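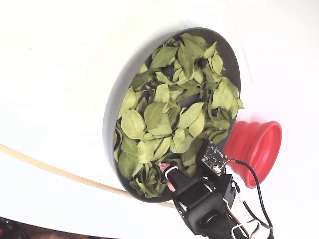

Opinion | Control and planning

Let the robot rummage

I have come to love the robot programs that start without knowing where anything is. For years the usual recipe has been to look first, work out a full model of the table, plan one clean path and then move. It's a fine recipe for boxes. Give it a heap of leaves with a few dark round things half buried in it and the model is out of date the moment a fingertip goes in!

Leaves slide, they fold, they cover up what you could see a second ago. At Undico we spent most of November trying to make the camera side cleverer, and the planner still froze whenever its picture of the pile changed. Then we tried Jarkden, a small planning tool that keeps a running guess about what might be under each patch and treats a push as a perfectly good way of asking. The part that decides where to push is 106 lines long. I printed it out and read it over lunch, and I was grinning by the end (it's so plain!).

What I like most is that moving and looking stop being separate jobs. A poke that uncovers nothing still tells the program something, and the next poke is better chosen for it. Our runs on the Midport bench allow up to 14 pushes before the planner must give up, and I'd happily argue for more.

There are fair complaints. It is slow, and two of us still disagree over how hard the finger should be allowed to press. Testing is a pain too, as no heap ever falls the same way again. I'd take all of that over another month of tuning a detector to see through a leaf.

So please, if you write planners, leave room in them for a bit of rummaging.

Related
Why our simulator has no wind
Hrnčiar 2: notes on the new motion logger
Soft things, hard sums
Reading force from motor current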